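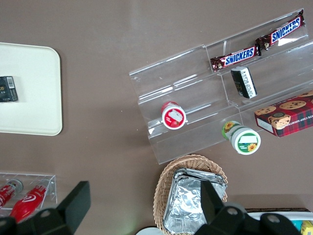
A claimed jump in robot shelf-stocking skill deserves a closer look

2022-07-21

A robotics group at Weritz says its two-armed robot can now handle a mixed snack counter after watching far fewer human demonstrations than such machines normally need. The group put its method, called Urel, online this week with a short report and a set of trial videos. The headline figure is an 88 percent success rate. The report is worth reading past that line.

The idea behind Urel is simple enough. A person steers the arms through a task, and the robot learns to copy the motions from what its cameras record. Most methods of this kind give every moment of a demonstration the same weight in training. Urel gives more weight to the short stretches when a gripper is close to an object, using the view from the wrist, and leans on a wider view of the table for the long moves in between. The authors say this let them train on 60 demonstrations per task.

The tasks are the sort of thing a clerk does without thinking: take a candy bar from a clear stepped stand, put a small box on a tray, straighten a pack that sits at an angle. Clear acrylic is a fair choice of test, as see-through shelves are known to give cameras trouble. Soda bottles, jars, cookie boxes and foil containers share the table with the target items, so the robot has some clutter to cope with.

But the report covers only 4 tasks, and each was tried 25 times. That makes 100 trials in all, and 88 of them were scored as successes. The spread between tasks is wide. Moving the small box to the tray worked every time. Picking a candy bar off the stand worked in 17 trials out of 25, and that is the task closest to what a store would want. An average across easy and hard jobs hides a lot, and here it hides the result most readers will care about.
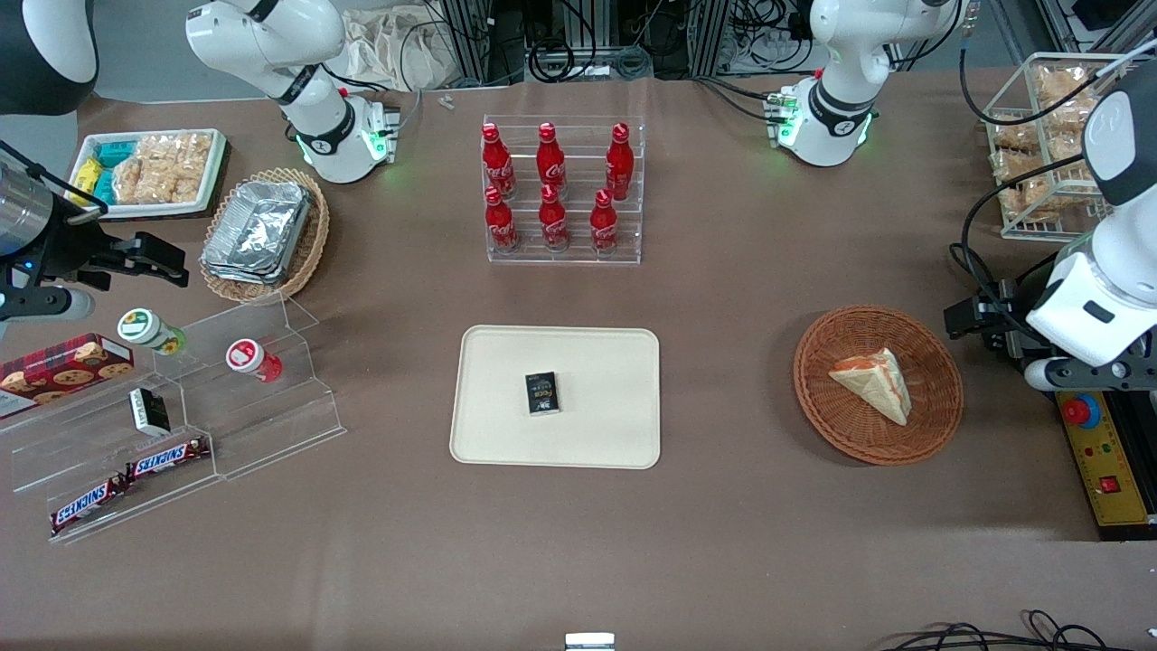 The scoring is also generous. A trial counts as a success if the item ends up in the right place within the time limit, however many attempts the gripper makes on the way. The report doesn't say how often the robot needed a second or third try. It doesn't say what happened to the neighboring items either, and a robot that delivers the candy bar but knocks a jar off the stand would pass under the rules as written.

Then there is the comparison. Urel is set against Pichon, an older copying method that many labs use as a yardstick, and it wins on all the tasks. Pichon was trained on the same 60 demonstrations and, as far as the report shows, with its standard settings. Whether anyone spent time tuning it is left open. The Weritz group did tune its own method, and says so in an appendix. A gap measured that way can shrink quickly once somebody else runs the test.

The layout of the table matters too. Items were shifted by a few inches between trials, but the stand, the trays and the baskets stayed in the same general areas throughout. No trial used a product that was missing from the training demonstrations. The report's closing section talks about "everyday retail settings," where stock changes by the week and the lighting is whatever the landlord put in. Nothing in the results speaks to that.

None of this makes the work worthless. Giving extra weight to the moments of contact is a sensible idea, and the authors include one test that backs it up: with the weighting switched off and everything else left alone, the candy bar task dropped from 17 successes to 11. That is the most convincing number in the report, small as the sample is, and it gets a single line.

The group says it will release its training code and recordings in November. It also plans to repeat the trials on Hevix, a shared set of tabletop tests with a fixed scoring sheet that does mark down dropped and disturbed items. Those scores would be easier to weigh against other work. Until they are out, Urel's advantage rests on one table, one lab and 100 tries.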